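Comley Evening School
Model Railroading: Layout Building, Level 1
Handout 4: Track wiring and power feeds
Instructor: Getachew Endale

Bring this sheet to the bench session. We did not finish the part on turnouts last time, so that comes first.

1. Turnouts, continued

A turnout has to pass power from one set of rails to another without a dead spot. The weak point is the frog, where the two inner rails cross. On an insulated frog the center piece is plastic and no wiring is needed. Long engines roll over it. A short switcher with two axles may stall, mostly at low speed.

On a live frog the metal piece must change polarity when the points move. Use a contact on the switch machine for this. Do not depend on the point rails touching the stock rails. Paint, glue and ballast dust get in there, and the contact fails within a season.
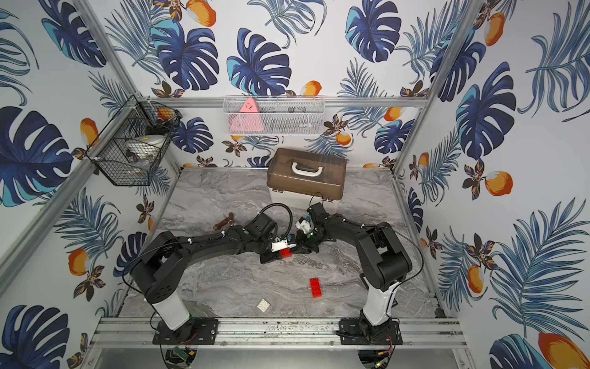 Fit insulated joiners on both rails leading away from a live frog. If you leave them out you will get a short as soon as another feed is connected beyond the turnout. Check with a meter before the track is glued down.

2. Feeder wires

Rail joiners hold rails in line. They are poor conductors over time. Every length of rail should have its own feeder or be soldered to a piece that does.

Solder the feeder to the outside of the rail, or to the underside if you can reach it. Clean the rail with a fiber pen, tin both parts, then join them. Keep the iron on the rail for as short a time as possible so the ties do not melt. A wet paper towel on each side of the joint helps. 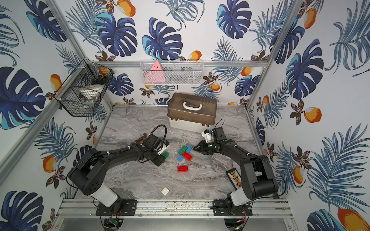

Green brick held in the left gripper.

Keep feeders short and run them straight down through the board to the bus wire. Use one color for the front rail and another for the back rail, and keep to it on every module. The Clorero club layout used three color schemes on 30 modules, and finding one fault took most of a September weekend.

3. The bus

The bus is the pair of heavy wires under the layout. Feeders are light wire, the bus is not. Twist the pair loosely if the run is long. Do not close the bus into a loop. 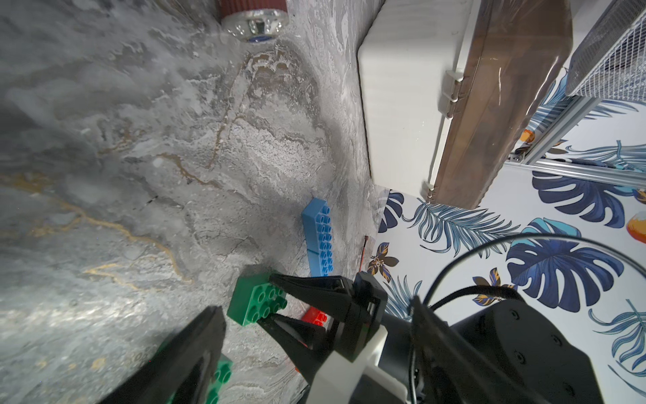 Label both ends of each run. Masking tape falls off, so write on a proper wire tag.

4. Testing

Test after each section is wired, before starting the next one. Lay a coin across the rails with the power on. The booster should trip at once. If it only hums, the wire is too thin or a joint is bad. Repeat at the far end of each run.

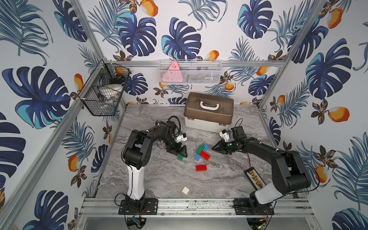 Two arms and seven plastic building bricks.

For next session

Read the Kotian wiring booklet, pages 40 to 43. Draw the feeders and gaps for the Famden yard plan and mark which turnouts need a live frog.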